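About Cluka Party Rental

Cluka rents games and party equipment to families, schools and clubs in Bremovside and in the villages near Kundska. We started with one popcorn machine and a borrowed trailer. Today we have 256 items in our storage on Morgan Street, from giant checkers to a dunk tank -- the dunk tank is booked very early for the summer, so please call us before May.

We deliver, set up and take everything back. For school fairs up to 800 guests we can also send our own staff. All games are cleaned after each rental.

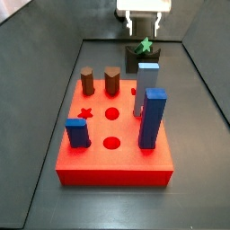
Pegboard with shaped pegs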